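Skotero bench-top tube notcher
Supplied by Fokex, Ashworth

The Skotero is a hole-saw notcher for round steel and stainless tube, built for fabrication shops that make handrails, frames and gates. It bolts to a bench or stand and is driven by any half-inch drill or by the optional Rukora motor.

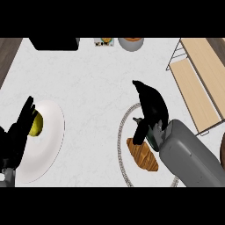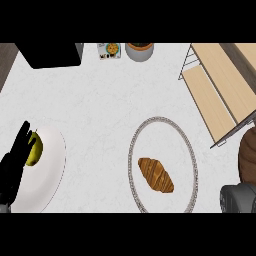

The body is machined from solid plate and the spindle runs in two sealed bearings, so the saw stays on line through the full depth of the cut. The vise swings to 60 degrees either side and locks with a single lever. Set the tube so the saw meets it square on center before locking. A round part will roll away from a cutter if it is only resting there, the way a piece of fruit would roll on a plate, and the V-jaws are ground to stop that. Jaw liners for polished stainless are sold separately.

Capacity is 12 mm to 106 mm outside diameter. Wall thickness up to 5 mm in mild steel. Arbor shank is 19 mm. Hole saws are not included.

Design work was done by Italo Galli, who also drew the earlier fixed-angle model. Spare bearings and vise screws for that model are still stocked, but its jaws do not fit this one.

Use cutting oil on stainless and keep the drill on low speed. Clear chips from the slide before changing the angle.

Orders placed after October ship with the revised depth stop. For trade pricing or a demonstration at the Ashworth shop, ask for Njål Kristiansen at the parts counter.

Page updated Jun 8, 2021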